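Okay so I finally quit Lakton after 7 months of it running my grocery life and I have thoughts. Thread, I guess, get a snack

For anyone who missed it: Lakton is the meal planning app that makes you a list every week and sorts it by aisle. I signed up in June because I was eating cereal for dinner and calling it a phase

First month was great! I cooked lentils on purpose. I owned a bunch of cilantro and used the WHOLE bunch. I told my sister about it so many times she muted me (she admitted this later, over lentils)

Then the app decided I love fennel. I don't know what I tapped. I do not love fennel. I had fennel in soup, fennel on pizza, a fennel and orange salad that made my kitchen smell like a candle store

I tried the preferences page. You can rate a vegetable from "always" to "rarely." There is no never. I set fennel to rarely and got it 2 weeks running

Also the list assumes your store is laid out like their store. Mine keeps tortillas next to the birthday cards. I walked 1,000 miles for those tortillas
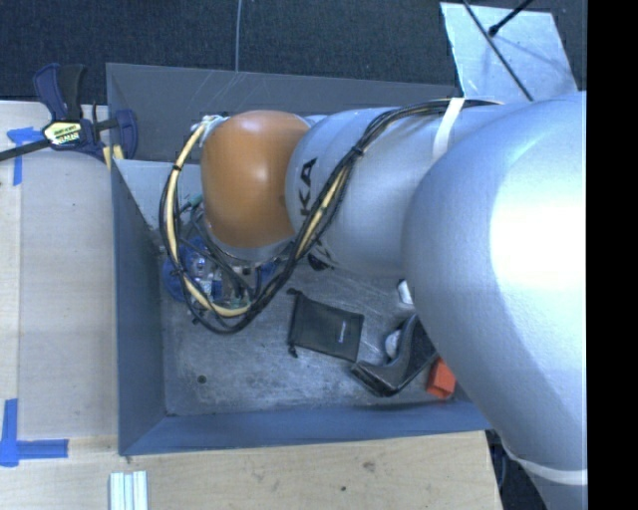 My neighbor broke in at this point to say I was using it all wrong, you're supposed to skip the weekly plan completely and just save your own recipes in there, and then the fennel never shows up at all

Which, fine, fair, but then I'm paying monthly for a list of things I already know how to make? I have a list like that. It's on the fridge under a pizza magnet

I did look at Nornomari too, a few of you recommended it. Pretty recipes, lovely photos, and every single one starts with something you should have soaked last night. I have never once known what I wanted for dinner last night

So now I'm on paper. I sat down with a pen and wrote out every dinner I make without complaining and got 13. That's almost two weeks! I had no idea I was such a chef

System is: pick five, write down what's missing, go to the store after 8 pm when it's quiet. The other nights are eggs or leftovers or whatever is in the freezer with no label

It's cheaper too. Not wildly cheaper, but I've stopped buying half a cup's worth of fancy vinegar in a giant bottle - I own four vinegars now and I think they're going to outlive me

Things I do miss: the aisle sorting when it worked, and the little chime when you checked off the last item. I make the chime noise myself now, in the parking lot

Anyway tonight is the chickpea thing with spinach and too much garlic. Will post the recipe if people want it, it's barely a recipe, you open a can and get impatient

Ok several people want it. Give me an hour, I have to go buy spinach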